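Okay, thread time. I spent the whole month learning to sleep again and I have opinions, so get comfortable 🧵

Background for the new people: I moved to Mustovley in February for the job at Rolland, the job went remote about five minutes later, and my body decided that 3 a.m. was now morning. Every day. For months.

I'm not a doctor, I do payroll. This is just what I tried and what I thought of it, so please don't DM me to say I'm giving medical advice, I am giving gossip about my own brain.

First thing I tried was going to bed earlier. Terrible! I went to bed at 9, lay there like a plank, and got mad. If you take one thing from this thread, please let it be that you can't scare yourself to sleep by looking at the clock.

Second thing: the tea. Everybody has a tea. My neighbor Ginette Besnard has a tea that smells like a wet barn and she swears by it (she also naps from 2 to 4 every afternoon, so I have questions about her data). I drank it for a week. I was up at 3 a.m. and also needed the bathroom.

Then I read a library book on insomnia, and the big idea in there was that the bed should be for sleeping. That sounds so obvious. But I was eating lunch in bed. I was doing spreadsheets in bed. I'd had a performance review in bed with a nice shirt on.

So the rule became: if I'm awake and annoyed, I get up and go sit somewhere else until I'm sleepy. Could be ten minutes, could be an hour. No phone.

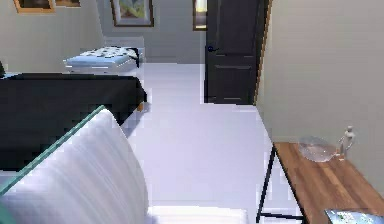 The no phone part nearly killed me. I didn't know what to do with my hands. The first night I folded every dish towel I own and then refolded them in thirds.

What worked better was a boring book. You need one that's boring but not so bad that you get angry at it. I'm using a history of the Plullo canal that runs to 1,035 pages and I'm on the part about the tolls. There is so much about the tolls.

Somebody asked yesterday if audiobooks count. For me, no, I get invested in the narrator. My friend Romain Marty falls asleep to them in two minutes flat though, and has now "read" the same first chapter for most of the year, so your mileage may vary.

Next: same wake-up time every day, weekends too. I hated this one the most and I think it did the most. 6:45, no matter what kind of night I had. The first week I was a zombie. I put orange juice in my coffee and drank some of it before I noticed.

The second week was a little better. The third week I slept until the alarm on a Thursday and woke up so confused that I thought I'd missed it.

Naps: I quit them, sorry Ginette. When I really couldn't stand it I went for a walk around the block, and if I still couldn't stand it I went around again. I've met a lot of dogs this way. There's a basset hound named Senator.

Morning light is the other thing the book goes on and on about. Get up, get light on your face, don't wait until noon. I used to keep everything shut until my first call because I didn't want to look at the day yet, which, fair, it's been that kind of year.

Now I have my coffee in the brightest spot I can find before I open the laptop. Gray days too. Even a gray morning is way brighter than a lamp, I had no idea.

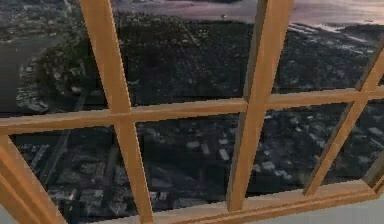

I did look at those special lamps. The Flarnetti one kept following me around in ads and I came this close to buying it, then I remembered that I also came this close to buying a rowing machine, and I closed the tab.

Things I have not fixed, in case this sounds too smug: Sunday nights are still bad. Any night before a dentist appointment is bad. I had wine and cheese at 10 p.m. last Saturday and dreamed I was late for a wedding where I was also the caterer.

And I still count things when I can't drop off, even though the book says not to try so hard. My record is 1,001 sheep. I got there, felt weirdly proud, and that woke me up all the way.

A few people want to know if I kept a sleep diary. I did for nine days. It mostly says "ugh." One entry says "ok??" and I have no memory of writing it.

Also yes, I did bring it up with my actual doctor, and you should too if it's been going on for a while. She asked how much coffee I drink and I said "a normal amount" and she just waited. So I stop at noon now. I miss the 3 p.m. one like an old friend.

If you've got a boring book to recommend, put it in the replies, because I'm going to run out of canal by Christmas. Long ones please. Nothing with a murder in it.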